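I'd been trying to pin down Akihiko Nomura for weeks, and when he finally rang back it was a Sunday and I was in the supermarket parking lot, which felt about right for a chat on used cars. He sells them (mostly small hatchbacks and the odd wagon) from a lot in Crichton, and he has opinions!

"People come in asking for the lowest mileage," he told me. "I'd take the one with 81 thousand and a folder full of receipts over the one with 30 and nothing."

So what does he drive himself? A Sarora wagon with the manual gearbox, bought for his commute and now on its second clutch. "It's slow. It has 195 horsepower on paper and I don't know where they keep them," he said, laughing. "But the seats! I drove six hours to my sister's and got out feeling fine."

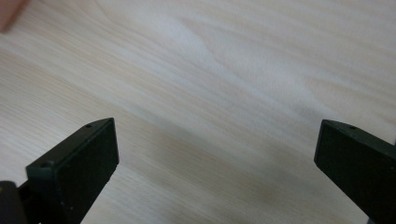

I asked what a first-time buyer should look at, and he was off before I'd finished. Tires, mainly. If there are two different brands on the same axle, he wants to know why. Then he starts it cold, and he won't look at a car the seller has already warmed up for him.

"Open every door, run every window," he said. "A window motor is a silly thing to fight over after you've paid."

We got onto electric cars, of course. He's had one on the lot so far, and it sold in about a week to a retired couple who came back later to ask him where the dipstick was. He walked them around the whole car again, and they bought a set of floor mats.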